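Progress report to the Lustia program office
Project: Leltus, two-arm kitchen tasks
Reporting period: through the end of February
Prepared by Rungnapa Phetsri

Summary

The project is on schedule for data collection and behind schedule for review. We now hold 3,383 recorded demonstrations, of which 1,726 have been checked and accepted for training. Another 157 were rejected. The rest are waiting for review. No change to the budget is requested for this period.

Collection

Both stations ran through the period. Sombat Rojanasak and Wichai Phromma did most of the operating, with morning and afternoon shifts split between them. Each demonstration is one full attempt at a task, driven by a person and saved with the camera video and joint positions from both arms.

Most of the work this period went into the tray and plate tasks. These were listed as second priority in the original plan, but we moved them up after the first training run did poorly on anything with a low rim. Operators change the starting positions between attempts, and we keep the ordinary marks and smears that build up on the table during a shift. Station 2 is wiped down at the end of the day only.

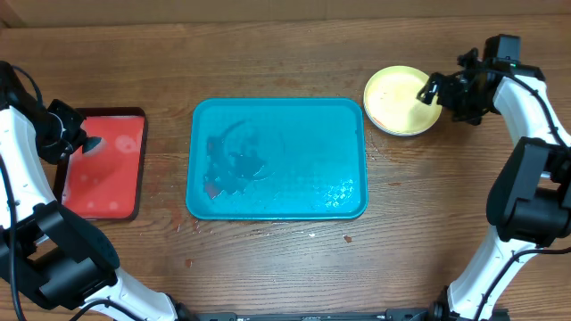

Review has been the slow part. Saeed Bagheri wrote the acceptance rules in the fall, and they were too loose on what counts as a finished attempt. Two reviewers looking at the same recording often disagreed. The rules were rewritten in January, and everything accepted before then was checked a second time. That work is done, but it took three weeks we had planned to spend on new recordings.

The most common reason for rejection was a pause of several seconds in the middle of a task, usually while the operator adjusted a grip. Dropped video was second. A bad cable at Station 1 caused most of that and has been replaced.

Training

Clyde Abernathy trained one model on the accepted set using the Nuchit software. Results on the pick-up tasks are better than last period. Results on the two-handed tasks are still uneven – the arms tend to start at different times – and we do not want to report a success rate until the larger set is ready.

Next period

We will add a second review shift and hold collection at its present level until the backlog is cleared. The Purnov site has asked for a copy of the accepted recordings, and we need written approval from your office before sending it.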